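Feltilthorpe Community Boards > Halls and Hire > Chisholm Hall carpet: keep or rip up?

elspeth_rennie
Posted August 2018
The quote came back for the Chisholm Hall floor. $2,885 to lift the carpet and sand the boards underneath, or $400 for a commercial clean. I'd take the clean. The carpet is ugly but it keeps the noise down, and the playgroup kids sit on it.

CraigRankin
Disagree. We paid for a clean in May last year and you couldn't tell by winter. Boards would last some 7 years before they needed recoating, and we could run dances again.

filtska
Has anyone checked there are boards? My nan's place had chipboard under hers. I'd want that in writing before spending a cent.

CraigRankin
There are boards. I lifted a corner behind the stage steps. Hardwood, a bit of old glue, no rot that I could find.

zallura7
The sound matters more to some of us than the look. We rehearse there with the black curtain drawn and it's a decent room to talk in. Bare boards would make it a bathroom.

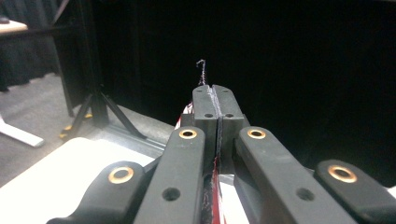 Posting for: Feltilthorpe Players, Props and Staging

Grey carpet isn't a colour I'd choose either, but it hides gaffer tape marks and you can drop a spanner on it during a quiet bit. If it goes, we'd need rugs, and somewhere to store them.

CraigRankin
Rugs are cheap. The cupboard by the kitchen is half full of broken chairs anyway.

elspeth_rennie
Those chairs are waiting to be fixed, Craig.

CraigRankin
They've been waiting for seven years.

filtska
Could you do half? Boards at the kitchen end, carpet at the stage end. The join would need a metal strip so the prams don't catch.

elspeth_rennie
I hadn't thought of half. I'll ask for a price on that — and on the strip — and post it when I have it.

zallura7
Half would suit us fine, provided it's the stage end that stays.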